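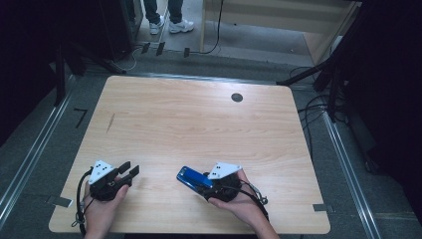
About us

Hello! I'm Sylvie Sawatzky, and I build hand-held grippers in a shared workshop in Irncombe (mine's the bench by the kettle). It began as a home project with a budget of £300, and we're now 4 people who meet on Wednesdays and argue about cables.

What we're making

Two grippers, one for each hand, with a dotted marker plate on top of each. The Dalton is our current pair and we're dead proud of it!

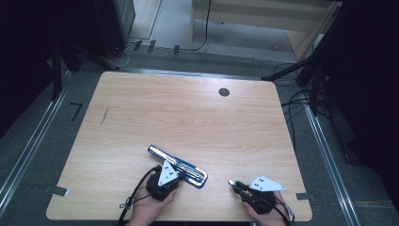 Both grippers at the table, left one over the silver and blue tool.

Fancy joining in? Come to Unit 469, Prombridge Road, and bring a screwdriver if you've got one.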